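Qui sommes-nous ?

Kisositz est une école de langues ouverte par Zlata Hladun et Muthoni Owino, qui enseignaient auparavant dans des centres où l'on promettait « l'anglais en trois mois ». Nous n'y avons jamais cru. Les méthodes miracles remplissent surtout les brochures, et nous avons récupéré assez d'élèves déçus pour nous en méfier.

Nos groupes sont limités à cinq personnes. Un test de niveau est proposé à l'inscription ; il vaut ce que valent les tests, et le professeur le corrige souvent dès le deuxième cours. 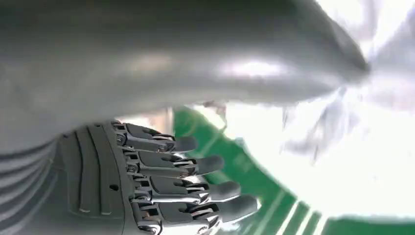

L'an dernier, 337 élèves ont suivi un module complet de 80 heures. Combien parlent couramment ? Nous n'en savons rien, et les écoles qui affichent un taux de réussite devraient préciser comment elles le calculent.

Yesenia Cisneros assure les cours d'espagnol, Povilas Baranauskienė ceux de lituanien. Les inscriptions pour la session d'été ferment en juin. Un cours d'essai est possible, sans engagement, et payant.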